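May, notebook, access control audit prep

Started 8:40. The Stimura export of user accounts finally came complete, 1,507 rows. Last time it stopped at 500 and I did not notice until Sólveig asked where the Bromton people were. The limit is in the export dialog, second tab, it goes back to default after each login. Wrote it on the wall sheet also.

Compared the export with the HR list for Wodcombe. 1,080 accounts match on employee number directly. The rest are service accounts, contractors and old names with different spelling. My script loses the accents, so "Châu Ngô" in one list and "Chau Ngo" in the other did not match. Châu says to compare only on number and put names away from the script completely. I agree, but contractors have no number, so for them I must still do it by hand.
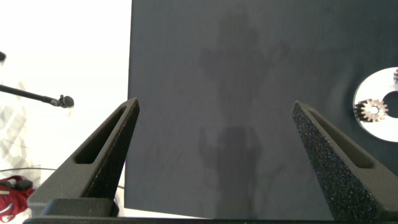
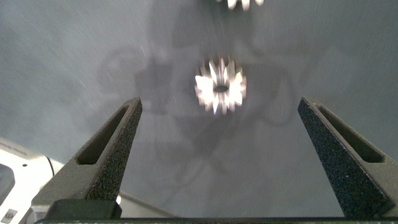
Gripper fingers in the first, small gear on the gray surface in the second.

Found 3 accounts with admin rights and no owner in the register. Two look like old backup jobs. The last one is called svc_print2 and had a login in the night, 02:15. I did not disable it yet – Sólveig wants to see the logs first. Sent her the lines from the log server, raw, without my filter.

Risk register: changed the entry for shared passwords from medium to high. The text for the treatment is still weak. "Staff will be informed" is not a control, the auditor wrote this to us already last year. Better to write which setting is changed and who checks it.

Open:
– quarterly review form, old version is still in the folder, remove
– ask Châu if the log server clock is right, it was four minutes behind the domain controller
– the scope statement says Wodcombe only, but Bromton accounts are in the same directory. Who decides this?

Stopped 16:30, script saved in the audit folder, not tested with the contractor rows.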